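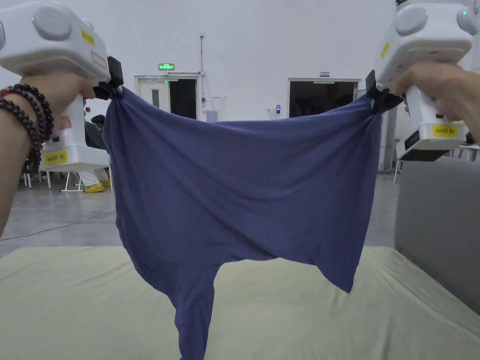

Surely you lay it flat first and sort the sleeves out afterwards, wrote one reader in reply to last month's issue, and I've been arguing with that email in my head ever since, mostly while standing over a heap of clean washing.

I'm going to disagree, but only a bit. Laying it flat first is fine for a proper shirt, or a tea towel, or anything with enough body to stay where you put it. Soft thin knits are another matter. Drop one on a bed in a lump and then try to tease it out from the lump and you'll be there all evening, chasing one crease from the hem up to the neck and back down again. I pick mine up by the top corners and let the rest dangle before it goes anywhere near a flat surface. The weight of the fabric does a good deal of the work for you (not all of it, I know, I can hear you typing).

Dark blue is the worst, by the way. I have far too much navy. You can't see the seams in the evening, you can't see which side is the front, and half the time I've got a sleeve where I thought I had a hem. If you have a lamp you can move closer, move it closer. I resisted this for years out of pure stubbornness and then bought a clip-on one from Genorero in the town, and I am now a very boring person on the subject of lamps.

## Finding the corners

Most of the replies last month were about this bit, and fair enough, it's the fiddly part. What I do is fish about for a seam, any seam, and run it between finger and thumb until it turns. On a jumper or a long-sleeved top you want the two shoulder ends. On leggings or pyjama bottoms it's the two ends of the waistband, and the waistband usually gives itself away by being thicker. Once you've got one corner, keep hold of it! Don't put it down to look for the other. Slide your free hand along the top edge until you run out of edge, and there's your second corner.

Then lift, pull gently outwards so the top edge is more or less level, and have a look at it. It'll sag in the middle a little and that's fine. If something long is hanging lower than you expected, it's generally a sleeve or a leg that's come free while its partner is still bunched up somewhere behind. One soft shake. Two if you must. I used to give everything a great theatrical crack like a bedsheet in an advert, and all it did was stretch the necks of my T-shirts.

Lower it bottom edge first, onto the bed or the table or whatever you've got, and walk your hands down after it. The top edge goes last. If you let go of both corners too early it will fold over on itself and you'll be back to the lump.

A couple of you asked whether it matters what you put it down on. I think it does, more than I used to. A bare table is good because it's firm, but thin knits slide about on mine and I end up leaning on them with an elbow. A mattress grips nicely and is kind to your back if it's at the right height, only it gives under your hands and every dip in the cover comes up through the fabric. I've gone over to the bed for knitwear and the table for everything else. Pull the cover straight before you start. I never do, and then I spend ages smoothing a jumper that wasn't the thing that was wrinkled.

## The pinch in the middle

While I'm on it, there's a habit I'd like to talk you out of, and I only want to because I had it so badly myself. You've got one end of the thing behaving itself, you want to shift the rest along, and your other hand goes in and grabs a fistful from somewhere in the middle. It feels quick. What you get is a tight little knot under your fingers, a long droopy bit between there and the end you were holding, and a corner that has gone wandering off by itself underneath.

Somebody on the Sastach message board calls this "picking it up like a kitten", and I've not been able to fold anything since without thinking of it. She's quite right that it's worst with small soft cloths, the sort you'd use for dusting or for drying glasses, as there's so little of them that your fingers swallow the lot. Big towels forgive you. Small cloths don't.

If you've already done it (you will, I did it this morning), don't tug. Tugging tightens the bunch. Let your fingers open, let the cloth fall, find the edge again and follow it to the corner. It feels like starting over but it takes no time at all, and the bunch usually drops out by itself. If one end is already held down by something – a clip, a book, the heel of your hand – leave that end where it is and work away from it along the edge. I quite like having one end fixed, to be honest with you. I've got a clip on my ironing board that came with a set of Zotmont hangers, and I use it far more than I've ever used the hangers.
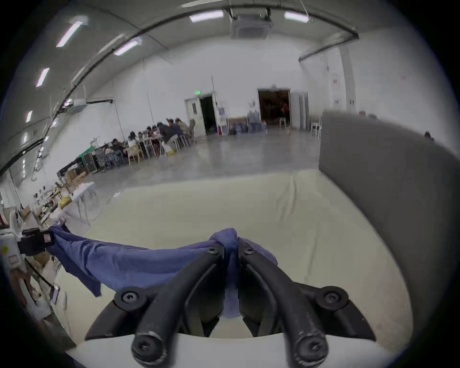 ## Then fold, and don't be precious

After all that the folding is the short bit. For a top: sleeves across the back, one side in to the middle, the other side in to meet it, then up from the hem in halves or thirds depending on how deep your drawer is. I do thirds. My drawers are shallow and the bottom one sticks if it's overfilled, so anything done in halves gets its neckline caught every time I shut it, and then I have to take the whole drawer out and mutter.

For leggings and soft trousers, lay one leg on the other, tuck the pointy bit at the seat in so you've got a straight side, and fold up from the ankles. That tuck makes more difference than you'd think. Leave it poking out and the whole pile leans.

Small cloths I do in quarters and stand on their edges in a shoebox. I tried rolling them for a while after reading an article that must have been 3,000 words long on the rolling of cloths, and they looked lovely for one afternoon. Then I pulled one out from the middle and the rest came undone in sympathy.

How long should a basket take? Mine takes 15 minutes if I've got the radio on and don't stop to answer anything. It used to be twice that, and I put most of the saving down to corners and the rest to giving up on pants. I don't fold pants. They go in the drawer as they come. Several of you will be upset, and I look forward to the letters.

## Bits and pieces

Thank you for all the odd sock replies. There are roughly 200 of you getting this now and it felt as though every one of you had a view. The winner, by a long way, was the reader who pins an odd sock to the inside of the airing cupboard door and gives it until the end of the season. I've started doing this. There are already more up there than I'd like.

The swap table at Marwat is on again in May, from 2 in the afternoon, and I'll be bringing the navy jumpers I've finally admitted I don't wear. They'll be folded. Please put them back folded if you hold one up to have a look, or at least put them back by the corners.

Next month I'm having a go at fitted sheets. If you've got a method that works on a deep mattress, send it over, and do say what size of bed you've got, because I had three sets of very confident instructions last time and I think all of them were for a single.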